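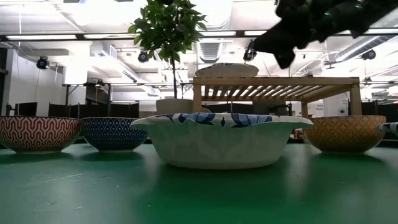 I have hated doing dishes since I was nine, so when Snædís Riis at Mogensen told me I could spend a morning watching machines try it, I was in the car before she finished the email. Washing, she says, is the easy bit (we've had dishwashers for ages!). The trouble is everything after. A wooden rack, a big white bowl with a wavy rim and blue leaves painted along it, smaller patterned bowls behind: I'd clear that lot while talking on the phone. For an arm, every one of those bowls is its own problem. Where do you pinch a rim that goes up and down like a pie crust?

Snædís keeps a log, bless her. Over the spring her team ran 2,000 tries at moving a bowl from table to rack, and 619 of them ended with a person stepping in. She read me that number quite cheerfully. Then she told me a single bowl can take 60 seconds, and I thought of my sink on a holiday weekend and felt a little faint.

Would I buy one? Not yet. Valdir Medeiros, who runs the kitchen at Mitmont, laughed when I asked him the same thing. "Call me when it does the pans," he said. But I'd love to be wrong by next May, and Snædís has promised me another morning when they start on wine glasses. I'm bringing my own, the cheap ones.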